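Gallery > Rooms > Brorkik craft room sort-out

We use cookies to remember your settings. OK / Manage

Brorkik craft room, the February sort-out

Quick page this, more when I get a minute. Petronella Coetzee has had the room in Uden for years and every drawer in it was full of pens. Budget was 100 for bins and labels, we came in under. Mbali Fourie did the shelves, Anel Molefe did paper, I did pens and anything that rolls.

Order of work, for those who asked – empty the drawers, everything on the table, test, sort, put back. Testing takes longest. Scrap paper, one scribble each, dried up ones straight in the trash. Don't keep "maybe" pens. We kept maybe pens last time and they were all still maybes.

Felt tips and markers seperate from ballpoints. Rulers and scissors in the top drawer now, not the bottom, please put them back there. Glue sticks with caps only. Labels are from Stovix, the wide ones, they stick better on plastic then the thin ones did.

Ebise Fikre wants the good fineliners kept out of the kids' box. Fair enough. They're in the cupboard by the door, second shelf, ask for the key.

Table, mid sort. Orange markers and a ballpoint out on the planks, gray bin with the handle slots at the left. Blue-green plastic at the near side.

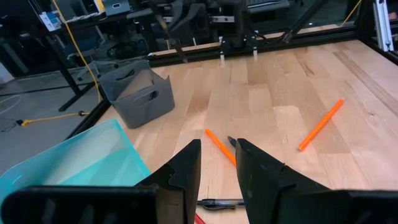
Should markers be stored flat or standing up?

Flat is the safe choice for most of them, specially anything with a tip at both ends. Single tips can stand cap down if you use them every week.

Still to do – the yarn, the button jars, whatever is in the tall cupboard. Uthai Chaiyaporn is bringing 5 more bins, same size, so they'll stack. Room is open from 10 in the morning, bring your own mug. Spare folders are free to take, pile by the sink.

Contact: Brorkik craft room, Uden | Text and photos © Brorkik | Back to top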